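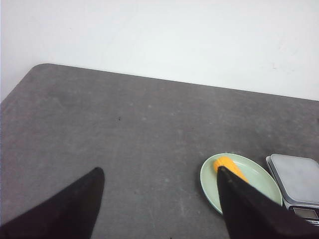 Figure 2. Yellow ear of corn on a pale green plate, gray tabletop.

4.2 Sources and coding of the prize records

The main source for this section is the run of prize ledgers kept by the history department of the Promemlow Naval School. The ledgers record each essay entered for the Zillach Prize, the name and class of the entrant, the title, the names of the readers, and the decision. They do not record the readers' reasons. Those survive only in the correspondence files, which are uneven, and in the printed citations read out at the award ceremony in August.

We identified 374 entries with a legible title and a recorded decision. Entries with a title but no decision were kept in a separate table and are used only in the discussion of subject matter in Section 4.4. Where the same essay was entered again in a later cycle, we treated the second entry as new if the title had changed and as a repeat if it had not. This rule probably overstates the number of distinct essays, as some students appear to have retitled their work without revising it. The entry forms give no page lengths against which the point could be checked.

Each entry was assigned to a single subject category: operations, administration, biography, technology, or law and diplomacy. The categories follow those in Tseng's earlier study of the Jukeck lectures, with one change. Li-hua Tseng placed shipbuilding under administration, on the grounds that most of the lectures dealt with contracts and yard budgets. The student essays on shipbuilding are mainly concerned with hull form and propulsion, and we have moved them to technology. Comparisons between the two sets of results should take this into account.

Two coders read the titles independently. They disagreed on 59 entries, most of them on the line between operations and biography. A title such as "The Admiral and the Blockade" gives little help in this respect. Disagreements were settled by reading the essay where a copy survived. Where no copy survived, the entry was coded by the first noun in the title. We tested the alternative of dropping these entries altogether, and the order of the categories by size did not change.

The citations presented a different problem. Before the Ojala reforms, a citation was written by the senior reader and could run to a full page. Afterward it was drafted by the department office from a standard form, and the wording became nearly uniform. Phrases such as "sound use of primary sources" occur in almost every citation of the later period and cannot be taken as evidence of what the readers valued in a given essay. For this reason the later citations are used here only to confirm names and dates of award. The analysis of readers' preferences in Section 5 rests on the earlier citations and on the correspondence.

The correspondence itself requires some caution. Readers wrote to the department when they were undecided or when they objected to the view of another reader. They seldom wrote when all were in agreement. The letters therefore give more weight to disputed cases than the ledgers do, and a simple count of opinions expressed in them would suggest a more divided panel than the decisions support. We have tied each letter to its ledger entry wherever possible and report the two sources side by side.

A further gap concerns essays that were withdrawn. The ledgers mark these with a single stroke and no comment. In several instances the class register shows that the student had been sent to sea before the reading period closed, and it is likely that withdrawal was automatic in such cases. In others the student remained at the school and received other awards at the same ceremony. We found no rule in the printed regulations that would have prevented a student from holding more than one award, although a letter from the superintendent's office refers to the practice as "not customary."

Rank and later career were taken from the published officer lists. Married names, changes in spelling, and transfers to the reserve make some matches doubtful, and these are flagged in the data table. No career outcome was assigned on the basis of surname alone. Entrants who left the service before their first commission are included in the counts of entries and excluded from the career tables.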